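## Reach planner stops above the baskets

**jarabzadeh**
Whole-body planner, arm extended over the desk, hand open. The pregrasp pose is reached, then the planner returns no valid descent. 40 of 50 attempts end at this point. 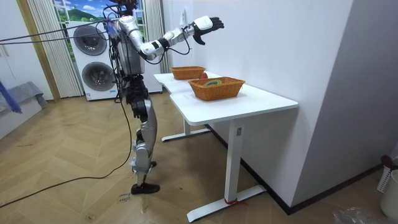 **Marjan Babaei:** Which collision margin are you running? Pusent inflates every link by the same value, fingers included. With the hand open, that closes off most descents near a basket rim.

**jarabzadeh**
Default margin. Lowered it on the finger links only, Sunday build. Same result.

**hnat_m**
I doubt it's the margin. Check the stamp on the point cloud. If perception lags the joint states, the forearm gets written into the map as an obstacle and the planner refuses to move through it.

**Marjan Babaei:** The self filter handles that.

**hnat_m**
Only if it uses the transform at capture time. The one in Safavi takes the latest. We lost 3 days to this.

**jarabzadeh**
Dumped the map at the stall. 2,149 occupied voxels, with a cluster right under the forearm. Cable loop, maybe? It isn't in the URDF.

**Marjan Babaei:** Then it's a model problem. Add a capsule for the cable and filter against that. I'd still fix the margin.

**hnat_m**
Log both stamps first. A capsule will hide the lag.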